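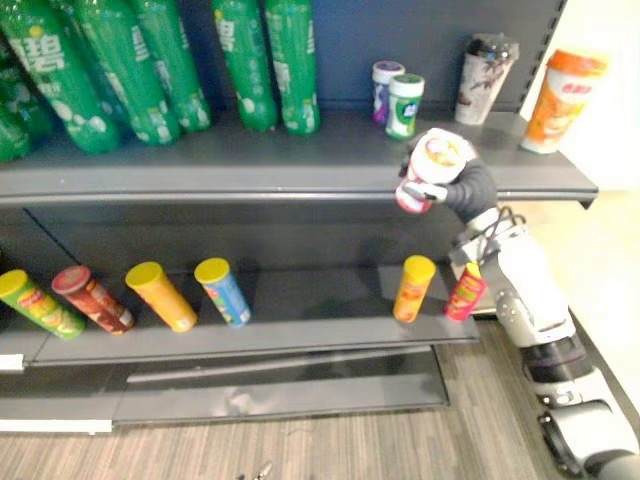

Figure 2. Green soda bottles and a white-and-red cup at a two-tier shelf.

4. What people kept from the mailers

I went into this part of the study with a bad hunch. I figured that a voter who got buried in campaign mail before the primary of 2 Aug 2022 would remember the nastiest piece in the pile, and I had a whole paragraph drafted to that effect before I'd done a single interview. That paragraph is gone now. Of the 26 people I sat down with in Groscombe and Wurnport, most could tell me that the mail had been nasty, sure, but they were hopeless at telling me who had been nasty to whom. One man in Wurnport pinned the worst flyer of the season on the very candidate it was attacking (her face was on it, after all, and in fairness it was a big face).

Let me back up and say what counted as a mailer. Section 2 gives the coding rules, but in plain terms I took anything printed, addressed and sent to a household that named a candidate for county or state office. I ended up with 156 different pieces. Church bulletins were out, and so were the coupon packs, even the one with a sheriff's ad wedged between two pizza offers. I went back and forth on that one for longer than I'd like to admit. If it were counted, nothing in the tables would move enough to matter.

I asked everybody the same opening question, which was simply what they remembered getting in the mail since April. No prompts, no samples on the table. What came back first was almost always an object or a layout: the one shaped like a door hanger, the shiny one, the one that looked like a tax bill. The tax bill piece came up again and again, and people were still mad about it! Several had opened it with real dread. But when I asked what it wanted them to do, the answers wandered all over the place, and a couple of people had decided it was from the county itself.

Names did much worse than shapes. I don't think that means the mail was wasted, and I'd be careful about anybody who tells you it was. A name can feel familiar in the voting booth even when you couldn't have come up with it at your kitchen table, and my interviews can't get at that kind of familiarity at all. They only catch what a person can say out loud to a stranger with a notebook.

The two towns did differ in one way I hadn't planned for. Wurnport has a contested school board and Groscombe doesn't, and the Wurnport folks kept dragging school board material into their answers even though I'd left it out of the sample. I coded those remarks separately instead of tossing them. Readers who want to put them back in can do so from the appendix, where they're marked with a W.

I also ran the same opening question as a single item on the Rashti panel, which reached 3493 registered voters across the region. The panel answers are short, often just a word or two, and they lean the same way as the interviews – format first, subject second, candidate a distant third. I wouldn't hang too much on the panel by itself. Respondents typed whatever they liked, and some 20 of them used the box to complain about the post office.

Coding was done in Stulano, with a second pass by hand on everything the software had filed under "other." That second pass was dull work and it changed more than I expected, mostly by moving vague answers ("the mean one," "the blue one again") into the format group. Section 5 takes up the question of whether those vague answers belong there.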